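Part-time help wanted, Meliteo Laundry & Alterations

Need 2 people for the Adari Street shop, starting right away. Wash, dry, fold, tag, some counter work. Simple hems a plus, we can teach the rest. 11 to 4 most days, weekends if you want them. Must be ok standing and lifting bags up to 42 lbs. No experiance needed. Free parking out back. Staff discount on your own wash after the first month.

To apply: stop in with a resume, or leave your number at the counter. Posted March 6, 2022. Open til filled
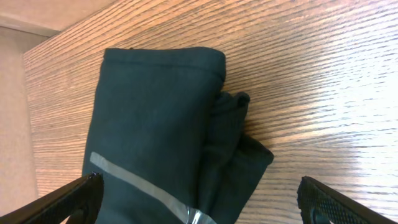
Yuan: Is the hemming paid by the peice or hourly? I can do evenings too if you stay open late.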